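Refinishing a dark red stained table: strip it or leave it alone?

Posted by Hotitard in Furniture & Finishes
519 views, 2 replies

I have inherited, by which I mean nobody else in the family had a truck, a big wooden table with a dark red stain. My spouse wants it "lighter, like oak." I want it to stop taking up my weekends before it has even started. Do I have to strip it all the way down, or can I scuff it and put something paler on top? I own a palm sander and an unreasonable amount of confidence. It needs to be usable by January, when relatives arrive and expect plates.
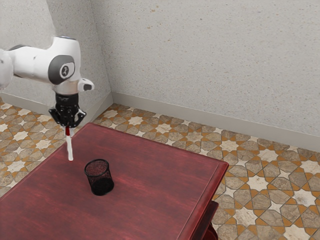
Replies

Disteo
You can't stain dark to light. Stain is like gossip, it only adds. Your choices are stripping, paint, or telling your spouse that red is coming back.

If you strip, find out first whether it's solid wood or veneer. Look at the underside and the end grain. If the grain on top carries on over the end, you're probably fine. If there's a thin layer sitting on something else, put the sander back in its box. I went through a veneer in 19 seconds once and the table has worn a runner ever since.

Chemical stripper, plastic scraper, windows open, gloves you don't love. Two rounds, then 120 grit, then 180, always with the grain. Red dye gets down into the pores and some of it will stay there, so plan on "warm brown with a past" and skip the oak fantasy. Test a patch on the underside before you commit. Also, if it's old enough that there might be lead in the finish, get a test kit before you sand anything.
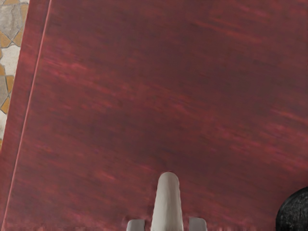
Dark red stain with lighter pink streaks in the grain.

Kuroda
just paint it. did mine in an afternoon, looks great if you don't go near it

Hotitard (original poster)
Thanks, both. Checked the end and the grain carries over, so I'm going with stripper. Spent $40 on supplies and was told at the register that I'd be back for more, which I felt was personal. Disteo, did you seal yours with wipe-on poly or the brush kind?

Disteo
Wipe-on. Brush-on poly finds every dog hair in the county. Three thin coats, light sanding between them, and give it a few days before anyone sets down a hot dish.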